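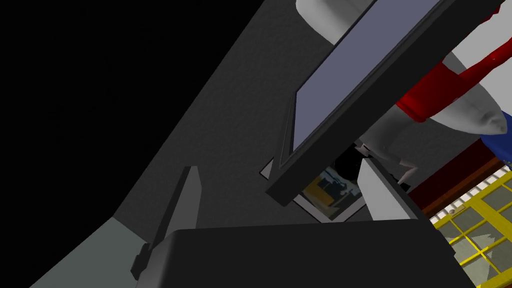
Wrist view from the sim, gripper low, monitor up top, red and white arm over on the right.

Nov 28, 2018

OK, thread time. I spent the whole morning on our house rules for simulated robot runs and I have opinions (plenty of them, sorry in advance).

1/ Rule one on our list: look through the wrist camera before you look at any score. We had 607 runs from October that all passed on paper, and I'd never once opened the wrist view on most of them. I'm a little embarrassed by that! So now you open it, you look, you write one line about what you see. Then you get to see the number.

2/ The one at the top of the thread is a good one to practice on. You get one finger, the top of the gripper body, a big monitor at a steep tilt, and a yellow grid down in the right corner. My line for it was "black in upper left, check what's out there." That's a perfectly fine line. It doesn't have to be poetry.

3/ About that black. Our rule says any plain black region in a view gets a note, every time, even if you're sure it's just where the modeled room stops. A policy trained on it doesn't know what a missing wall is. Junaid Shaikh argued me into this one over two lunches and I grumbled the whole way, but he was right.

4/ Blank screens! The monitor in there is a flat bluish lavender with nothing on it. We used to let that slide. Now the scene sheet has a box for it: blank on purpose, or blank and somebody should check. If the box is empty the scene goes back to whoever built it.

5/ Someone at Podard asked me whether a second arm in view counts as an obstacle. In our rules, yes. If a camera can see an arm, that arm goes on the sheet, with whether it's allowed to move during the run. "It's only background" was the most common excuse in our last review and I've used it myself — more than once.

6/ Naming. Please, please give your scenes real names. Ours used to be numbers and I once spent a whole afternoon fixing scene 3023 when the broken one was 3919. Now they get made-up words. Rindano is the cluttered one, Swati is the plain one, Gostamum is the one everybody complains about.

7/ Textures and shading. The rule is short: don't tune them until they look pretty to you. Write down the settings, freeze them for the batch, and if you want a different look, start a new batch. I broke this in October and lost a week comparing runs that couldn't be compared. Still mad at myself.

8/ Wide view too. A wrist view by itself leaves out so much (I can't tell you from that angle how far the finger is from the little tilted picture, and I'm not going to guess). So every saved view from the wrist gets a room view from the same step, same file name, different ending.

9/ What I don't have a good rule for yet is how many views a person should check per batch. We're at 7 and it feels low. With twenty my eyes glaze over and I start writing "fine" on everything. If your team has a number you like, send it over, I'd love to steal it.

10/ Sheet template goes up once Junaid fixes my spelling. Back to Gostamum for me.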